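Keeping a Home Inventory for Your Insurance
By Kelly Dawber
29/05/2023 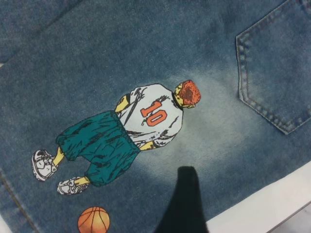 Most people can name the big items in their home from memory. The trouble comes with everything else: the coats, the baking pans, the drill bits, the good towels. After a fire or a burst pipe, your insurer will ask for a list, and it is much easier to write one while you can still open the closet and look.

Start with one room
Pick the kitchen or the laundry room and finish it before you move on. Open every drawer. Write down what the item is, the brand if there is one, what you paid and the year you bought it. A guess at the year is fine if you mark it as a guess.

Clothes and linens
You do not need a line for each sock. Group everyday clothes by type and put down a fair price for the group. Coats, boots, suits and anything that cost more than you would want to pay again should get their own line. Check inside the collar or waistband for the label and copy it as printed.

Tools and appliances
Copy the model and serial numbers. On a washer they are often inside the door rim, and on a refrigerator they are usually on the side wall near the top shelf. Power tools have a plate or sticker on the body. Wipe it with a damp cloth first, with the tool unplugged.

Receipts
Paper receipts fade. Scan them or copy the details by hand, then put the originals in an envelope marked with the room. I clip mine to the back of the policy.

Where to keep the list
Keep 2 copies, with one outside the house. A relative's desk will do, or an online folder you can get into from any computer. My own list sat in a kitchen drawer for years, where it would have burned with the kitchen.

Read the policy too
Look for the words "replacement cost" and "actual cash value." The second takes off for age and wear, so an old sofa may pay very little. Jewelry, bikes and workshop tools can have their own limits. Call your agent if you are over one.

Go through the list every 12 months. I do mine in July, when the garage is already half emptied out.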